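# What my hands learned from 200 demonstrations

I have been wanting to write this one up for weeks! Since July I've been spending my evenings teaching a robot arm to do a job by remote control, and I'm hooked in a way I haven't been since I first learned to solder.

The setup goes like this. You hold a leader arm, which is light and floppy and has no opinions of its own, and a follower arm copies whatever you do with it. While you move, the computer saves the joint angles and the video from the wrist cameras. Do the same task enough times and you have something a policy can be trained on. Our task is called Westby (all our tasks get town-sounding names, don't ask me to defend the system) and it's simple to say out loud: pick up a folded cloth, open it, lay it flat.

My first 20 episodes were terrible. I'd watch the follower, drift my elbow out, overcorrect, then stop dead in the middle of the move to think. A person watching would forgive that. A policy learns it! The first model we trained, Vakness, had picked up my hesitation perfectly. It would reach for the cloth, pause just above it like somebody trying to remember a phone number, and then go. I laughed so hard I had to sit down, and then I threw out the whole batch and started over.

A few things changed after that. I started practicing each motion a couple of times with recording off, just to get it into my shoulders. I lowered my chair. I also began resetting the cloth a bit differently every time – turned a little, nearer, farther, sometimes with a corner tucked under – where before I'd been lining it up neatly with a strip of tape. Boring starting positions make for a very confident robot that falls apart the moment you nudge anything.

The other big one was learning to work from the wrist view. For ages I looked straight at the arm over the table, which feels natural, but the policy doesn't get my eyes. If I steer using something only I can see, the recording holds no clue about why I moved. So now I keep the wrist feed up on the screen and glance at it constantly, and if the cloth isn't in there when I need it, I change my approach. It's weird at first, with the whole room tipping sideways whenever you roll your hand, and then one night it just clicks.

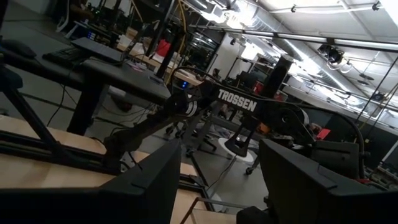 Hyun wrote back after I shared my notes and thinks I'm still moving too fast near the grasp: slow down for the last bit, close the gripper fully, wait a beat, then lift, and do it the same way every time. I've been trying that, and my cleanest session so far was 27 keepers in one evening with only 2 thrown away. The waiting felt silly for maybe ten minutes. Now my hand does it without asking me.

We're at more than 200 episodes now, and the next training run gets all the good ones. After that comes Ravmont, which needs both arms at once, one holding a bag open while the other puts things in. I tried it for an hour last night and my left hand is a complete beginner again.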